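Clorkura Door Pack – Frequently Asked Questions
2022-07-28 | By Genowefa Cieślak

What do I get for $2,338?
Simulated rooms, doors and a two-armed robot to disappoint you in them. The Studio licence is $3,255 and adds email support from Oisín, who is blunt.

Is there a wrist view?
Yes, on every licence.
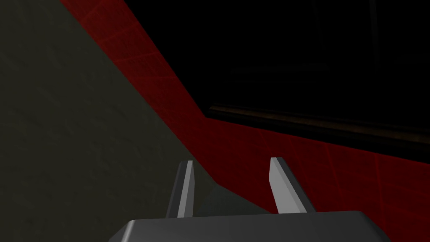 Wrist view, gripper open.

Can I change the colours?
Walls, yes. Red and green are the defaults, and we've heard your feedback.
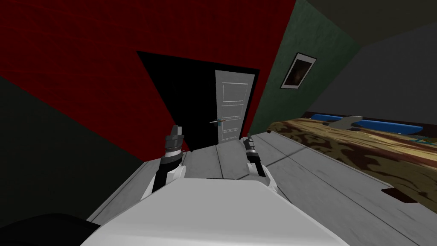 Furniture can be swapped too, though the camouflage bedspread has its defenders.

Do the doors have working handles?
Lever handles, yes. Knobs are due in March – don't hold your breath. 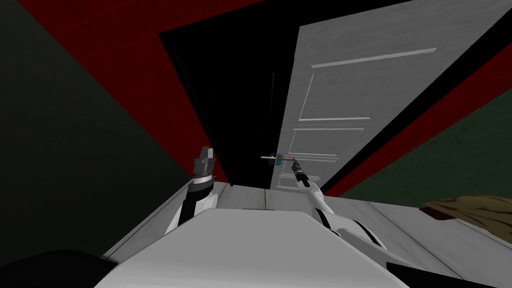 Handle stiffness is adjustable in eight steps. Start low.

Related
Matos licence terms
Clindier import guide

We use cookies. Accept | Manage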